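Odton should meter its sewer charges
4/11/19

The city council will vote again next month on whether to keep the flat sewer fee. I think it should go, and I think the usual defense of it is weak.

A household in Odton pays 56 dollars a month for sewer service. A retired person living alone on Rafferty Street pays it, and so does a family of six across the road with a pool and two bathrooms going all morning. We already read a water meter at every one of those homes. The number is sitting in the billing office. We use it to charge for water coming in and then ignore it when we charge for water going out.

The argument for the flat fee is that most of what a treatment plant costs has nothing to do with flow. The Ralell plant has to be staffed at night whether the tanks are full or half full. The loan on the new clarifiers has to be paid in a dry year and a wet one. This is true, and it is a good reason to keep a base charge. It does not explain why the base charge should be the entire bill.

Some of the cost does follow flow. The blowers that push air into the aeration basins are the largest user of power on the site. Sludge has to be thickened, pressed and hauled to Andunon, and the city pays for that by the load. According to the utility's own budget summary, 67 percent of plant spending is fixed. That leaves a third that moves up and down with what we send down the pipe, and under the present system no customer has any reason to care about it.

I would set a base charge to cover the fixed part and bill the rest by volume, using winter water readings so that people are not charged sewer rates for watering a lawn. Plenty of towns do it this way. December is a good month to measure from, as almost all the water used indoors then ends up at the plant.

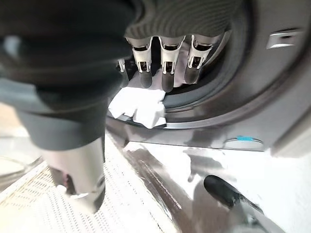 The billing software is the other objection I hear. The utility says changing it would cost 3000 dollars in setup and some staff time. We have 2472 residential accounts, so that is a little over a dollar each, paid once. I have seen the city spend more on signs.

Large families on low incomes are a fair concern, and I don't want to wave it away. Some of them would pay more. The council could widen the discount program it already runs for water bills, which has room in it and is poorly advertised. That would help the people who need help without giving the same break to everyone with a hot tub.

The leaking pipes on the east side are a separate problem. Rainwater gets in there every spring and we all pay to treat it. New rates won't fix that, and the repair money should stay in the budget whichever way the vote goes.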